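Surf Coaches Wanted, Ultholm Wave Pool

Gela Surf School needs two part-time coaches for the season starting in April.
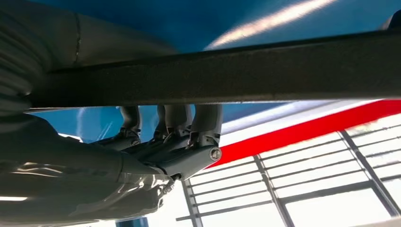

You will teach groups of up to six beginners and check boards in and out. Pay is $1,680 a month. A current lifeguard certificate is required.

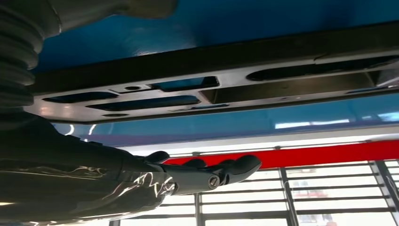
Dark gray fingers, curled forward

Coaches work 80 hours a month, including weekends. Apply at the Drisstead office by February 21, 2023.

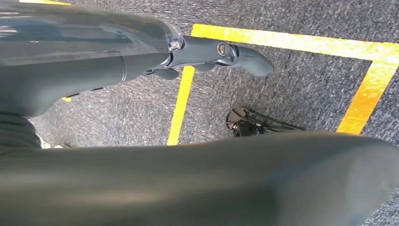 Gripper with round metal-ringed fitting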